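29 July 2023
Notebook, sim bench, Han task set. Written up by Hilde De Bruijn

Picking up from Ott's page. He left the count at 22 usable episodes and a note saying "reset is wrong again". The reset was wrong again. Spent the first hour on that and nothing else.

What was happening: on reset the small tray was put back in its start pose, but the parts kept whatever velocity they had when the last episode was closed. Most of the time this does nothing, because they are at rest by then. If you stop an episode while a part is still rolling, the next one starts with that part already moving, and in a few cases it had gone through the side of the tray before the arm did anything. Ott had been throwing these away by eye. I now zero the velocities and then let the physics run 104 steps before the recorder opens. I tried fewer steps and the parts were still creeping. Left it at 104 and moved on.

Checked by resetting over and over without recording and watching the part positions in the log. No drift that I could see in the numbers. Did not check the case where the lid is knocked. Somebody should.

Task as it stands, for Justinas, who asked me to write it down again because the version in Cisisex is out of date:

Move one part from the small tray to a target spot on the bare left half of the table. The big box stays shut and is only there as clutter for now. Opening it comes later. The operator drives the arm with the hand controller, the recorder takes joint positions, gripper state, controller input and the room view, all on the same clock. An episode ends when the operator presses the stop button, and they mark it good or bad straight away. No going back later to change the mark. We did that in March and ended up with two versions of the labels that didn't agree, and we never found out which one had been trained on.

Start pose: arm up and over to the left, fingers pointing down, well clear of everything. I know Aivar wants random start poses. They are in the config, switched off. I'd like a clean block with the fixed start first so that we have something to compare with.
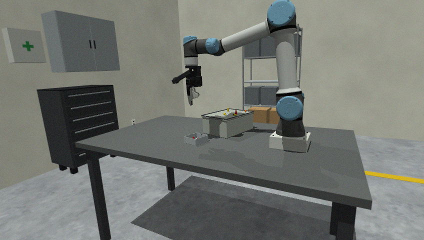

The target for this block is 3000 episodes before we train anything we mean to keep. With two of us driving that is slow going, and Hnat thinks we can get there sooner by taking the good ones and replaying them with the part shifted a little each time. I'm not against it. My worry is that the replayed ones all carry the same hand in them. If I always come in a bit high and then drop, every copy does that as well. We agreed that replayed episodes get their own flag in the header and their own folder, and don't count towards the target until we've trained once with them and once without.

Driving notes from the session.

The first ten or so I did were poor. I hadn't driven since before my leave and I was overshooting on the way to the tray, then correcting, then overshooting the other way. They do get the part in the end, so strictly they count as good. I marked them bad. If the model learns from those it will learn to wobble. Ott would have kept them, and we should settle this between us because at the moment "good" depends on who is in the chair. Proposal: good means the part ends up on target AND there was no more than one correction on the approach. Open to other ideas, but write them here and not in chat.

The approach is hard to judge from the room view. The part in the tray is tiny from there and you are guessing at the height for the last stretch. I switched on the second view, the one looking along the fingers, and it was much easier. But then the person driving is seeing something the recorder isn't saving. If the operator needs the close view to do the job, it's a bit much to expect the model to manage without it. So either we record both or we drive with only the one. I have turned on recording for both. File size goes up, the Parkirach drive has room for it, and we can always drop the second view at training time. Ott's 22 have only the room view. Keep them, but separate.

Shadow. The arm's shadow moves over the table as you drive, and with the light where it is the shadow gives away where the arm is. Aivar raised this last time and I said it didn't matter. I have changed my mind a bit. In the small test model Hnat trained on Ott's episodes, the reach got noticeably worse when he moved the light, with everything else the same. It's a very small model on very little data, so I wouldn't hang much on it, but light position is cheap to vary and I think we should vary it from the start. Added a setting: light direction drawn fresh at each reset, within limits, intensity left alone. It is on from this session. The values go in the header so we can sort by them.

I did not vary the room. The cabinets, shelving, walls and floor are the same in every episode. Justinas would like to swap those as well, and he has a set of other rooms from the Drimora work that should load without much trouble. Later, please. If we change everything at once we won't know what helped.

Gripper. Two different problems, which I had been treating as one.

First, the close command arrives late. I press, and the fingers start moving a few ticks after. In the log the command is stamped when I press it and the gripper state changes later, so the data is right, but it feels wrong to drive and I end up pressing early to make up for it. So my pressing early gets recorded as the thing to do. Hnat looked at it and says the controller input is being read after the physics step when it should be before. He has a fix on his branch. I didn't merge it in the middle of a session.

Second, the fingers sometimes close on the part and the part shoots out sideways. This is contact settings, nothing to do with timing. Raising the friction on the finger pads helped, then made the part stick to one finger when letting go, so it came up again with the arm. Went back halfway. It still slips now and then. I leave slips in the set if the operator picks the part up again cleanly, and I tick "regrasp". We have hardly any examples of getting it right the second time, and those are going to matter once this goes on the real arm.

One odd one: an episode where the part landed on target, I pressed stop, and the automatic check called it a fail. The check measures from the centre of the part, and this part had come to rest standing on its end, so the centre was higher than the check allows. I've loosened the height limit. Reran the check over everything from this session and only that episode changed. Have not rerun it on Ott's.

Naming. Please, everyone, use the operator code at the start of the file name. There are files in the shared folder called "test", "test2" and "test2final" and I don't know whose they are or whether they are episodes at all. I've put them in a folder called unsorted. If they are yours, rename them or bin them.

Breaks. I noticed that the episodes towards the end of a long run are faster and sloppier. The durations drop and the paths get less smooth, and I plotted mine to be sure. I'm going to stop after each block and walk about for a bit. Aivar does this already, and his are the most even we have.

Question I couldn't answer: what should the arm do after letting go? I go back up to the start pose before pressing stop. Ott presses stop as soon as the fingers open. So half the set ends with the arm up and half ends with it down by the table. For a single move it makes no difference, but if we want to chain moves later the arm has to end somewhere sensible. I think we all return to the start pose. It adds a little to each episode. Will do it that way until told otherwise.

For next session:

Merge Hnat's input fix and redo a short block to see if I still press early.
Ott and I to agree on good and bad, then both mark the same set of episodes without looking at each other's marks and compare.
Rerun the target check on the 22.
Someone to test reset with the lid knocked.
Update the task page in Cisisex. Justinas, if I haven't done it by the time you read this, copy the paragraph from here.
Ask Aivar for the limits he wants on the random start poses, so they are ready when the fixed block is finished.

Added later: merged the velocity reset into main, the light setting too. Hnat's branch needs rebasing on top of that, sorry Hnat. Backup of the session copied to the Parkirach drive, checksums match.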